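Keep the Single Socks
By Deisy Ospina
10 February 2022

Most advice about clutter says to throw out a sock once its partner is gone. I think that is bad advice, and I have followed it enough times to regret it.

In January I emptied the drawer in our apartment and found 10 singles. The old me would have bagged them all. I put them in a shoebox and left it by the dryer. Within a month, 7 had a match again. The others had been in coat sleeves, gym bags and one pillowcase. 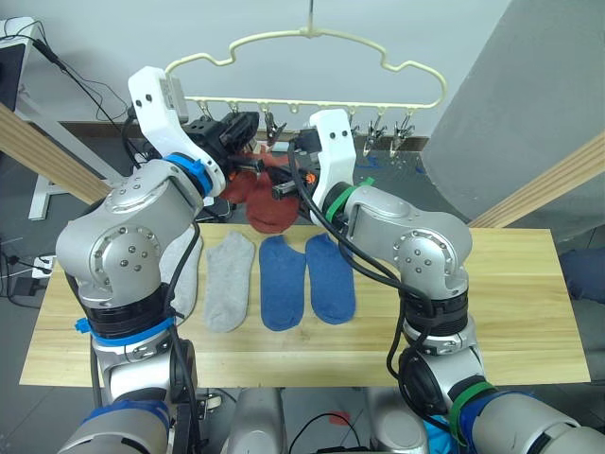
What to do with the rest

A sock that stays single still has uses. It dusts blinds well. Filled with rice, it keeps a draft from coming under a door. My neighbor Narendra Upadhyay wears his unmatched, and at work he has yet to hear a word about it.

Socks are cheap, and I understand why people don't bother. But a shoebox takes up very little room, and I haven't bought a new pack since I started using one.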